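Wrist cameras go head to head at the Prarus workshop

September was a big month in the ground-floor workshop at Prarus, where a small team has been bolting three different grippers and two different wrist cameras onto the same arm to see which pairing does the best job of picking up everyday stuff. The results are in, and they're a lot more interesting than anyone in the room was betting on!

The trial was led by Tala Hourani, who wanted a fair fight. Every gripper got the same arm, the same controller and the same box of 29 household items – rolled socks, a cheese grater, a half-full bag of rice, a garden hose nozzle and so on. Each pairing had 200 attempts, with the items shuffled between runs. The grippers were a two-finger parallel model from Herkutier, a soft three-finger one from Avcı, and a two-finger adaptive design the workshop has been building in-house for the past year.

The soft three-finger gripper was the crowd favourite going in, and it was lovely to watch on the socks and the rice. It wrapped itself around both like it had been doing it for years. Where it struggled was anything thin and flat. A plastic ruler beat it over and over, and the team ended up cheering whenever it managed to scoop one off the bench.

Herkutier's parallel gripper was the steady one. It closes quickly, it holds its centre, and swapping the fingertips takes a couple of minutes with a hex key. Elif Naz Coşkun, who ran most of the attempts, said she'd happily take it home. "It does exactly what you asked," she said. "If the grasp is bad, it's because you aimed it badly."

And aiming is where the cameras come in. Both units mount just behind the fingers and look out past them. One has a narrow lens and a crisp picture, the other a wide lens that bends straight lines a bit near the corners. On paper the narrow one should have won easily. In practice it kept losing the item in the last few centimetres of the approach, right when the controller needed it most, while the wide one held on to it nearly every time. 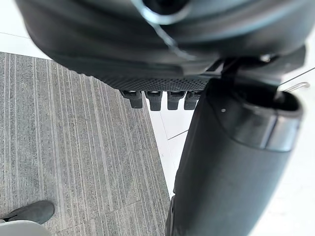 Does a wider lens make the arm slower? It depends on the controller; the one used in this trial corrects the bent picture before planning, and that added 18 milliseconds per picture, too little to change the overall pick times.

That last number came from Recep Kurtuluş, who wrote the timing code and has been patiently defending it ever since. He also tried shrinking the picture before handing it over, which sped things up a touch but made the cheese grater much harder to find. The full-size picture stayed.

There was a fair bit of fiddling along the way. The first camera bracket flexed when the arm stopped suddenly, so the view wobbled for a moment and the arm waited for it to settle. Saadet Özkan printed a stiffer one with a rib along the back, and the wobble all but went away. She's since made a second version that leaves more room for the cable, after the first cable rubbed through its sleeve near the wrist joint. Anyone who has run a cable across a rotating wrist will know the feeling.

The in-house gripper deserves a mention too. It finished behind the Herkutier on speed, but it was the only one of the three to pick up all 29 items at least once, ruler included. Its fingers fold slightly as they close, so a flat item gets nudged up and pinched instead of chased along the bench. It's noisy, and one of the springs had to be replaced partway through, but what a debut!

The team is pairing it with the wide camera for the next round, which will use an open-source controller called Clirum alongside the current one. That round is planned at 1000 attempts and will add some proper troublemakers to the box – clear plastic cups, a set of keys on a ring, and a coiled phone charger that has already defeated two people with perfectly good hands.

Dilek Işık, who looks after the workshop bookings, says the arm's bench is taken most afternoons until the second round wraps up, but mornings are still free for anyone with a project of their own. People keen to watch a session are welcome from 2 pm. Closed shoes, please, and stay behind the yellow tape while the arm is moving.

Drawings for both camera brackets are on the workshop's shared drive, along with Recep's timing notes. The full table of grasps by item will go up once Elif has finished checking it.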